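Visiting the Clindard Observatory: your questions answered

When are the public evenings?
Once a month from September to April, starting at 7.30 pm. The January evening fills up first.

How much does it cost?
Nothing, but you need to book. The dome holds 30 people.

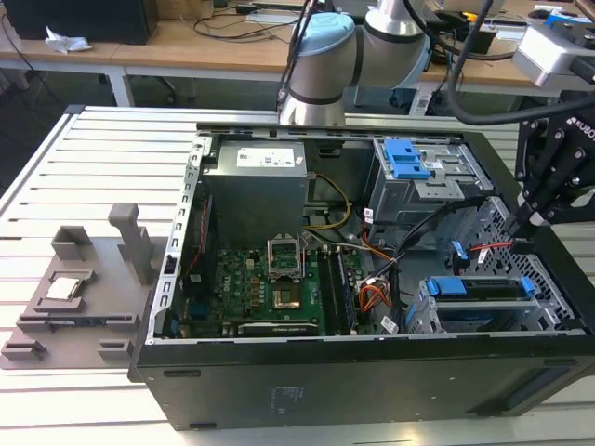
What will I see?
That depends on the sky. In winter we usually show the Orion Nebula and Jupiter. The Economou telescope is kept for research and is not open to visitors. 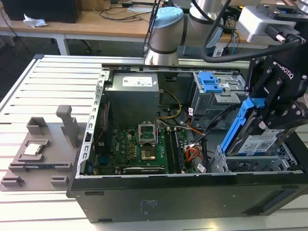

If it is cloudy the talk goes ahead indoors, and you can book again for a later month. We post a decision on the website by 4 pm.

Is there a lot of walking?
There are 209 steps from the Plidley car park to the dome. A lift runs from the lower gate, so please tell us when booking if you need it.
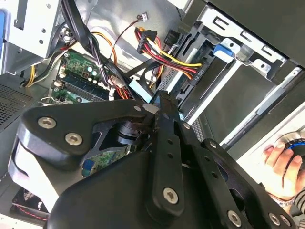

Can I bring children?
Yes, from age seven. Under-16s must come with an adult.

Is it cold?
Yes. The dome is not heated and the site is at 1,853 feet. Bring a hat and gloves, and a torch with a red light if you have one.

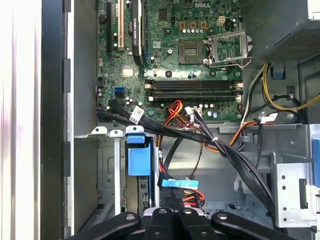 Manee Bunnag writes: Please add that the last bus back to Tradgate leaves at 9.40 pm, before the talk has finished. We had to leave halfway through the questions.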